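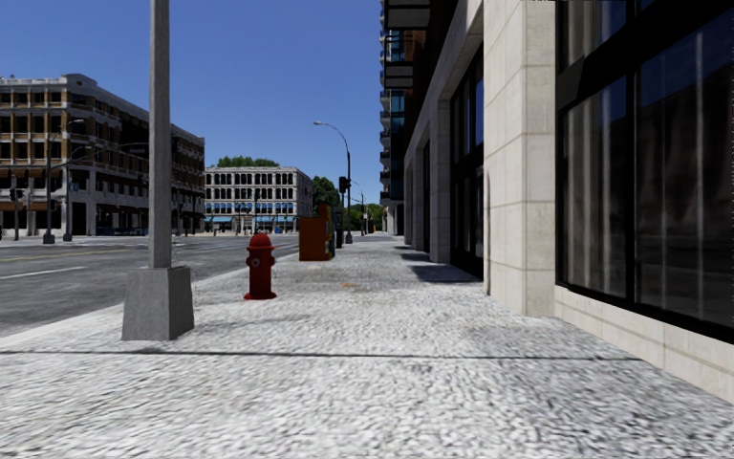
4.2 Attendance at the alumni evenings

The school of management at Osville ran nine alumni evenings during the study year. Each one began at 6 p.m. and had the same format: a talk by a graduate of the school, a short question period, and an hour set aside for students and guests to talk in small groups. Students could sign up ahead of time or come without signing up. Attendance was recorded at the door by student number, so repeat visits by the same person could be matched.

A total of 900 students were enrolled in the two programs covered by the study. Of these, 58 percent came to at least one evening. First-year students were more likely to attend than second-year students, and the gap was widest in March, when most second-year students were finishing their field projects. We did not find a clear difference between full-time and part-time students in the first term. In the second term part-time students came less often, and several wrote on the comment form that the starting time was too close to the end of their working day.

The type of speaker mattered less than we had expected. Evenings led by senior managers, such as the one given by a division head at Stalteck, drew crowds of much the same size as evenings led by graduates who had left the school only a few years before. The question period, though, ran longer with the younger speakers. Karaca reports a similar pattern in her earlier work on guest lectures and suggests that students find it easier to put practical questions to someone close to their own age. Our records can't confirm the reason, as we noted only the length of each question period and the number of people who spoke.

Figure 3. Rendered street view with a concrete sidewalk and a blue newsstand kiosk.

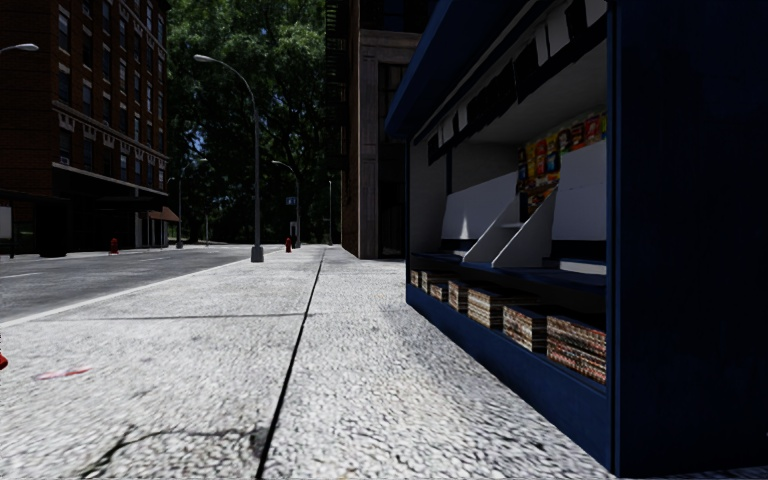
Sign-up was a poor guide to who came. In the first term the school used a paper list outside the program office. In the second term it moved to Cliltetti, the online calendar already used for room bookings. The change brought in more names, but many of the added names belonged to students who did not show up. Among students who signed up on paper, 85 percent attended. We have left the online figures out of the comparison in the next section, as the calendar kept canceled entries in the same list as active ones and the two could not be separated afterward.

Follow-up contact was measured by a short survey sent at the end of each term. Students were asked whether they had written to or met with a speaker or guest after the event, and whether the contact had led to a second meeting. Most of those who answered yes to the first question had been to more than one evening. Faizal Nair, who coded the open answers, sorted the contacts into career advice, help with coursework, and other. Career advice was by far the largest group. A few students named the Başaran scholarship as the subject of their contact, and these answers were placed under other.

The survey was voluntary, and students who had made a useful contact may have been more willing to fill it in. The counts of follow-up contact should be read with that in mind. The door records do not have this problem, and the models in Section 4.3 use them as the main measure of participation.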